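3.2 Build in the shared workshop

The two arms were assembled by Toledo and Rajan in the Seyoum workshop, on a bench that we shared with the bicycle repair group. Most of the frame was cut from aluminum stock, and the cable guides were printed in 86 minutes per set. The control board is a Rutex, fixed inside the base with four screws. We changed the shoulder bearing once, in February, after 239 cycles of the lifting test.

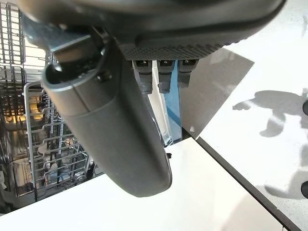
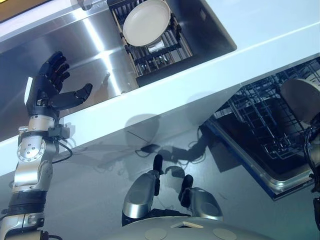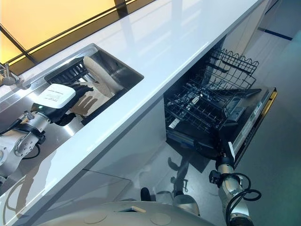
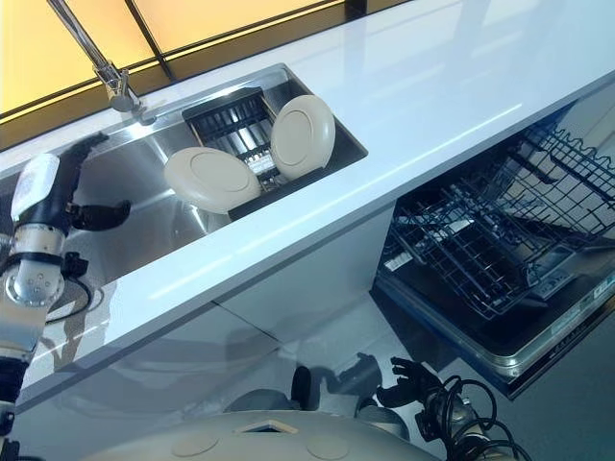 Figure 4. Work at the sink and the open dishwasher.

Cable routing took more of our time than any other part of the build. In the first version, all wires of the arm went through one sleeve, and the sleeve became stiff near the elbow. Bermúdez proposed to leave a free loop at each joint — the loop below the left wrist in the fourth picture of Figure 4 is of this kind — and to tie the cable only on the straight segments. The length of the loop was set to 200 mm for the wrist and 437 mm for the elbow. A shorter loop pulled on the connector when the forearm turned fully, and a longer one could catch on the rack tines. We did not find a good value for the shoulder, and there the cable is still held with cloth tape, which has to be renewed every evening.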